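**Wanted: a table person (part-time, mornings, crumbs included)**

Bellis is looking for someone to lay, clear and wipe tables that no one has eaten at. If that sentence has put you off, thank you for reading this far and good luck with the search.

We are a small outfit above a shop in Ollside. We study the ordinary business of clearing up after a meal: what gets picked up first, what gets left until last, and why there is always one bottle cap that outlives the bottle. Our visitors sit down, or stand, and put a table to rights while we take notes. Then somebody has to put the table to wrongs again so the next visitor can have a go. That somebody could be you.

The post is 14 hours a week, mornings only, starting in December and running for a year. We would like to say it runs for longer, but we have met our funders.

**What you would be doing**

Most of the job is mess, made properly. Each session begins from a written layout, and we currently have 881 of them in a set of ring binders on the landing. A layout tells you which cloth, which plate, which tray, what goes on its side and what stays upright. You set it out, check it against the sheet, and go away. Later you come back and do a different one.

It sounds easy and for the first hour it is. After that you will find yourself nudging a plate a finger's width to the left and feeling strongly about it. We regard this as a good sign, up to a point.
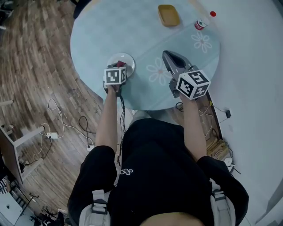 The round table is the one you will get to know best. It has no corners, so "top left" means whatever the last person to write a layout thought it meant, and part of your first fortnight will be spent learning to read their handwriting and their moods. The square table in the back room is better behaved but has a short leg. Please don't fold anything under it. We have a wedge, and the wedge has a drawer.

Other duties:

- Washing and drying plates, cups and trays between sessions, including the ones that look clean
- Keeping the tablecloths wiped, and admitting when one is past it
- Looking after the prop shelf: cans, bottles, lids, packets, and a quantity of pretend food that is more convincing than we would like
- Buying replacements from the shop downstairs without explaining yourself at length
- Sweeping the floorboards at the end of the morning
- Greeting visitors, finding them a hook for their coat and telling them where the loo is

**Who we are after**

You are tidy, but can bear to be untidy on request. This is rarer than you might think. Our last recruit but one was a superb housekeeper who could not leave a can lying down, and we parted on affectionate terms.

You can follow a sheet of instructions and will tell us when the sheet is wrong. Some of them are. Layout 58 asks for a plate to be both on the tray and under it, and has done for as long as any of us can remember.

You don't need a degree or a catering certificate. Experience in a café, a school kitchen, a theatre props room or a large family would all be useful. You should be happy on your feet for a morning and able to carry a loaded tray up one flight of stairs. If the stairs are a problem but the rest appeals, get in touch anyway and we'll talk about who carries what.

**What you get**

Pay is at the same hourly rate as the rest of the team, paid monthly, with holiday in proportion. Tea and coffee are free. Biscuits are free if they come from the tin marked Lisotia, which was the name of our previous project and is now the name of a tin. Biscuits on the prop shelf are to be left alone, partly out of principle and partly out of concern for your teeth.

There are 2 places going, and we're glad to hear from friends who want to apply together, provided you can both stand to be told the spoon is facing the wrong way.

**How to apply**

Send us a page about yourself, in any style, and a few lines on the last thing you cleared off a table at home and where you put it. Leave it at the shop counter in an envelope marked "Bellis, upstairs", or push it through the side door, which sticks.

We'll invite people in for a paid trial morning. Wear something you don't mind getting splashed, and come after nine, when the heating has had a chance to make up its mind.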